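Lurilside Youth Sports Office
Search Search this site Enter keywords

1/ Registration for the fall youth volleyball season at Lurilside opens Monday at 9 a.m. The program is open to students in grades 3 through 8. Teams are formed by grade and by school attendance area.

2/ Each team will carry a maximum of 11 players. Once a team is full, further applicants are placed on a waiting list in the order received. Requests to play with a particular friend cannot be guaranteed. 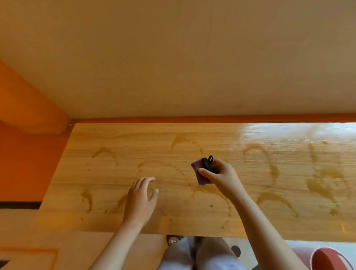

Two hands over a wooden tabletop.

3/ Practices are held 2 evenings a week at the Holst gymnasium. Matches are played on Saturday mornings. The schedule will be posted in August and sent to every registered household.

4/ The Verkasum Volleyball Club is a separate organization. Its tryouts, fees and travel dates are set by the club, and registering with this office does not enter a player in club tryouts.
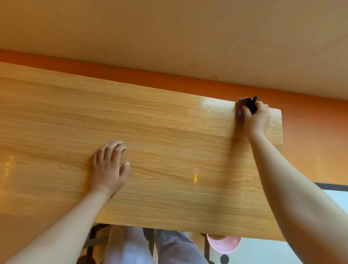 Does that mean a child can play in both? asks Parent of Two in the replies. Our daughter is hoping to try out for Verkasum but would like to stay with her school friends on Saturdays.

5/ In response to the question received: yes, players may take part in both programs. Families are responsible for any conflict between the two schedules. Missed matches are not refunded.

6/ The fee is $100 per player and includes a team shirt. Knee pads and court shoes are not included. Households requesting a reduced fee should apply before registering.
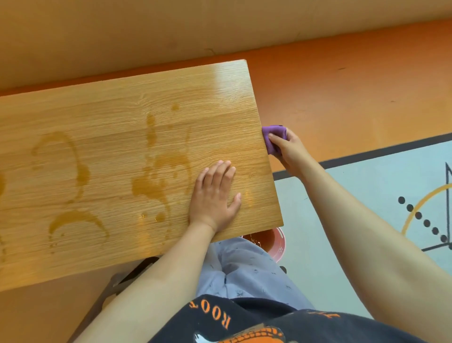
7/ Reduced-fee forms are available at the front desk and through the Pillodus registration page. Please allow 3 business days for a decision. A place on a team is not held while a form is under review.

8/ Parents who wish to coach must complete a background check and attend the rules meeting before the first practice. Returning coaches must also attend.

Recent posts
Holst gymnasium: summer open court hours
Youth soccer: uniform pickup
Referee training dates
Lost and found at the pool

We use cookies to improve your visit. Accept Manage settings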